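Getting a self-published novel into local bookshops – where do I start?

Posted in Writing and Publishing Help

Hello all, I hope this is the right corner of the site. I finished my first novel in November, a gentle comedy set in a boatyard, and I've had 300 copies printed because the price per copy dropped so nicely at that number (I can hear some of you groaning already). It comes out at 221 pages and I'm really pleased with how it looks. The ebook is ticking along by itself, but the paperbacks are stacked in my hallway and I'd love to see a few on a real shelf. I've never sold anything to a shop in my life. Do I ring first, write, or simply walk in with a copy under my arm? And what sort of discount will they want? Any advice very gratefully received, even if it's "you should have asked before printing"!

tidewrack

Sistness

Congratulations on finishing it, first of all, because that really is the hard bit and plenty of us took years over ours. I've been through all this with two books, so I'll tell you how it went for me, though every shop has its own ways.

Walk in, but pick your time. Mid-morning is good, lunchtime is hopeless, and the weeks before Christmas are worse. Ask who does the buying and whether they'd be willing to look at a local title. If that person isn't in, leave a copy with a single sheet tucked inside: title, price, ISBN, two lines about the story and your phone number. Then wait a fortnight before you ring.

Most small shops near me take books on sale or return, and I was asked for anything from 30 to 40 per cent off the cover price. It stings a bit, but they have rent to pay. Start by offering 6 copies to each shop and no more. A small pile that sells gets reordered, and a big one tends to come back to you with bumped corners, which you then can't sell as new.
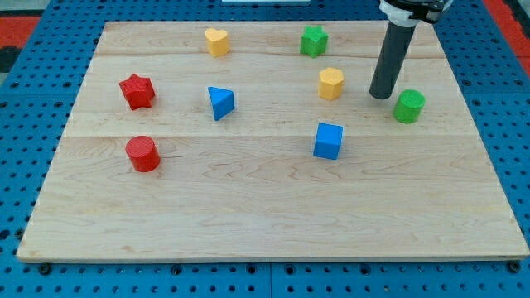 What to have ready before you go

A proper invoice or delivery note, in duplicate, with the return date written on it. My first shop, Vuorinen Books, was lovely about my scrap of lined paper but I could tell it made extra work for them. Check that your barcode scans as well – mine was printed in a dark green on cream and the till wouldn't have it. And do keep a notebook of what you left where. I still have no idea what became of the copies I gave to a gift shop by the harbour.

If you fancy doing a reading, mention it on the second visit, once they've sold one or two. I sold more at one evening with wine and crisps than I had in the whole of the spring.

Drirkell

try the library too, they bought two of mine and you get a little bit each time it's borrowed if you register for it. also craft fairs. wouldn't bother with the big chains

Trilari

I agree with nearly all of Sistness's answer, only I'd write first if it's a shop you don't already use. Some owners feel put on the spot when an author turns up in person, and it's very hard for them to say no kindly with other customers listening. A short, friendly email with the cover attached gives them room to think it over.

One thing to add about a boatyard book: don't stop at bookshops! Chandleries, marina cafés, the little museum if there's one near you, they all have a bit of counter going spare, and there your book might be the only novel in the place. My own is about bell ringers and it has done far better in church porches and tearooms than it ever did in town. Do take the price sticker off the copy you show them, and sign a few only if they ask, as some places can't return signed stock.

Good luck with it, and do come back and tell us which shop says yes first.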